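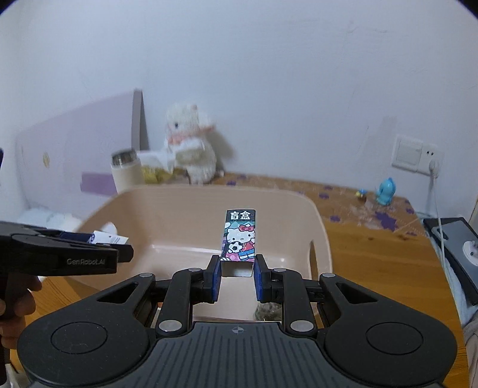 Department of Religion and Public Life, Working Group on Shared Sites

Figure 3. Box marked 盲盒, with Hello Kitty and a soccer ball printed on it.

4. The July prayer and the dispute over the Osaline

4.1 Background to the march

The building known locally as the Osaline stands on the upper slope of Vendus hill, above the old market quarter of Plosen. It was a church until the Ottoman period, then a mosque, and it has been run as a museum for most of the last century. Regular worship of either kind is not allowed inside. The rule comes from the site order, which permits "visits of a cultural nature" and says nothing about silent or private prayer. Most of the arguments described in this section start from that gap.

The July march was first held by a small group of students who wanted the building reopened for Friday prayer. They met at the lower fountain, walked up the hill road, and prayed on the pavement outside the locked east gate. In the early years the police treated the event as a traffic matter. The organizers gave notice of the route, the road was closed for an hour, and the group went home after the prayer. Older residents we spoke to remember it mainly as a day when parking was difficult.

The year 1453 had no special place in these early marches. The leaflets we collected from that time speak of the neighborhood, of the lack of space in the two working mosques, and of the wishes of the family that endowed the building. The date of the conquest of Constantinople appears later, first on banners and then in the speeches. Plosen was not taken in that year and has no direct link to the siege. Several of the people we interviewed knew this and did not think it mattered. For them the year stood for a general right to pray in buildings of this kind.

4.2 Two accounts of the same right

Erdal Güneş has spoken at the march in most years and edits its newsletter. In his account the museum order broke the terms of the endowment, and the march asks only that those terms be followed. He avoids religious argument in public and quotes the deed instead. When we asked whether Christian prayer should also be allowed, he answered that the deed did not provide for it and that the question belonged to someone else.

Ataberk Öztürkmen takes a different line. He left the group that prints the newsletter and now speaks for the Coşkun circle, which joined the march with its own banners and its own sound truck. He regards the deed as a side issue. In his speeches the museum is a mark of defeat, and opening the gate would put an end to it. He has asked marchers to stay at the gate after the permitted hour, and some of them have done so.

The difference between the two men is easy to overstate. Both want the same outcome, and both attend the same mosque. Their supporters mix freely on the day. What separates them is the kind of claim they make on the authorities. A claim based on the deed can be met by a court or refused by one. A claim based on honor has no obvious office to receive it, and the city has tended to answer it with barriers.

4.3 The Christian response

The remaining Christian families in Plosen have no single position. Their priest holds a service on the saint's day in a rented hall at the bottom of the hill and has never applied to use the Osaline. In our interviews, most parishioners preferred the museum to any other arrangement, on the grounds that it let them enter and light no candles but at least stand in the nave. A smaller group, mostly younger and living abroad, has begun to ask for one service a year. Their letter, dated 2024-02-15, uses much of the same language as the newsletter, including the phrase "restoration of lawful use."

4.4 Policing and access

Access on the day of the march has become narrower over time. The museum now closes at noon, and the hill road is blocked below the school. Roughly 40 marchers were let through to the gate in the last year of our fieldwork, with the rest held at the fountain. Those kept below prayed there, facing the same way, and heard the speeches over the sound truck. Both Güneş and Öztürkmen complained about the limit, in separate statements. The city gave crowd safety as its reason and did not publish the assessment on which the limit was based.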